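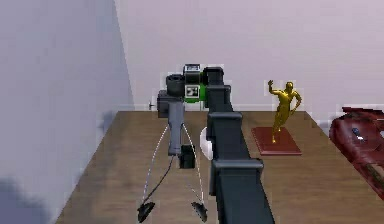

It hums like a fridge and I was promised it wouldn't, wrote one owner of the previous model, two hours after switching on. The Triltent is a fridge, or near enough, and for its first night it will sound like one. Please finish this section before you write to us. The noise is dealt with under step 9.

Section 4. Setting up your Triltent wine cabinet

Applies to cabinets with article number 3076 on the rating plate, inside the door at the bottom left. If yours shows another number you have the wrong manual, and steps 6 to 8 will annoy you.

Before you start

You will need:
- a second person, preferably one who isn't holding a glass
- a spirit level
- the bag of parts taped to the middle shelf (door handle, two screws, hex key, spare foot)
- an earthed socket within reach of the cable, with no extension lead

CAUTION: The empty cabinet is heavier than it looks, and the weight is all at the back. Lift from the base. The door handle will come off if you lift by it, and so will the door.

Choosing the spot

1. Pick a room that stays between 10 and 32 °C all year. Garages fail this test in winter and conservatories fail it in summer. The cupboard under the stairs generally passes on temperature and fails on air.

2. Leave a gap of 5 cm behind the cabinet and 10 cm above it. The warm air has to go somewhere. If you mean to put a cookery book on top, choose a thin one.

3. Keep it out of direct sun. The door glass is tinted, but it was tinted for a kitchen and not for a south-facing window in August.

Note: The floor must bear the loaded weight. A full cabinet holds 102 bottles of the ordinary straight-sided Bordeaux shape. Burgundy bottles are fatter, Champagne bottles are fatter still, and the sort with a handle and a raffia skirt should be drunk promptly and not discussed with the cabinet at all. Expect to fit fewer if your taste runs to any of these.

Standing and levelling

4. Stand the cabinet upright and leave it, unplugged, for 24 hours. We know. Everyone plugs it in after lunch. If it travelled on its side, oil may have moved where it shouldn't be, and the compressor needs that oil back before it does any work. Cabinets delivered by Fundstead are marked with an arrow sticker showing which way up they travelled, or at least which way up they were when the sticker went on.

5. Lay the spirit level on the bottom shelf, front to back and then side to side. Turn the front feet clockwise to raise. The front should sit a hair higher than the back so that the door swings shut by itself.

Fitting the handle and shelves

6. Peel back the door seal where the handle will go. It looks as if it will tear. Pull gently and it won't.

7. Push the two screws through from the inside, hold the handle against the outside of the door and tighten with the hex key. Stop when it is snug. Press the seal back into its groove with your thumb, all the way along, corners last.

8. Slide the shelves in with the lip facing you. Each one clicks twice: once when it is nearly in and once when it is in. A shelf that has only clicked once will hold a bottle perfectly well until you put the second bottle on it.

CAUTION: Pull out one loaded shelf at a time. With several out together the cabinet may tip forward, and it will bring the good stuff with it.

Switching on

9. Plug in and press the power button until the display lights. The compressor starts after a delay of up to 400 seconds. During this time nothing happens, and pressing the button again will turn the cabinet off and start the delay from the beginning. When it does start it runs without a break until it reaches the set temperature, which can take most of a night. After that it cycles on and off and is a good deal quieter. A gurgle is normal. So is a tick. A rattle is usually a shelf from step 8.

10. Set the temperature with the up and down keys. For keeping wine, 12 °C suits red and white alike. For serving, use 7 °C for sparkling, 9 °C for crisp whites, and 16 °C for reds. There is one zone, so you will have to decide what sort of household you are.

11. Wait until the display has held steady for six hours before loading. Start with the lowest shelf and work up. Lay corked bottles on their sides, labels uppermost, so you needn't turn each one to see what it is.

The charcoal filter

12. Remove the plastic film from the filter at the top of the back wall. The filter works very poorly inside its wrapper, and we have had it returned to us that way as faulty. Replace it once a year. Spares are sold under the name Dustov, in packs of two.

Note: The cabinet will smell faintly of new plastic for a week or so. Leave the door ajar for an hour before loading if this bothers you. A saucer of bicarbonate of soda on the bottom shelf also helps. Don't use scented cleaner, however pleasant the scent.

If the display shows a code

E1: Door open, or not quite shut. Look for a bottle neck poking past the shelf lip.
E2: Temperature sensor fault. Unplug for ten minutes. If it comes back, call for service.
E4: Room too warm. See step 1, and then see step 3.
There is no E3.

Connecting to the Temba app is covered in Section 5. The cabinet keeps wine cool without it, and the app can be left for a rainy evening.

Section 4 last revised 2022-10-17. Replaces the loose sheet headed "Quick Start", which left out step 4.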